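About Warnmont

We do table settings. Trays, mats, the stuff that goes under your plate and the stuff you carry it in on.
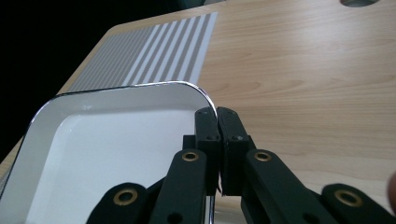

Started by Emiko Arai and Karla Zepeda in Karla's kitchen, with 60 place mats and one very long weekend. Now a shop, a small stockroom, and an online store that mostly behaves. Still the same two owners.

What we carry: plain trays, striped mats, napkins, a few bowls when we find ones we like. Everything gets used at our own lunch table before it goes on the shelf. Spilled soup, coffee rings, the lot. If it looks bad after a month we dont sell it.

Cafes and small hotels: yes, we do bulk. Orders of 100 pieces and up get a trade price, ask Daichi Nagano. He also does the samples, two per customer, free, you just pay the postage.

Toshiko Ichikawa runs the shop floor and picks the colors. Lots of gray this year. More coming in March, including a wider stripe that people kept asking for.

Shop is open until 5. Ring the bell if the door sticks, it sticks when it rains. Parking round the back, next to the Takeda bakery.

Returns are fine, just keep the reciept. Wholesale list by email, or pick up a paper one at the counter.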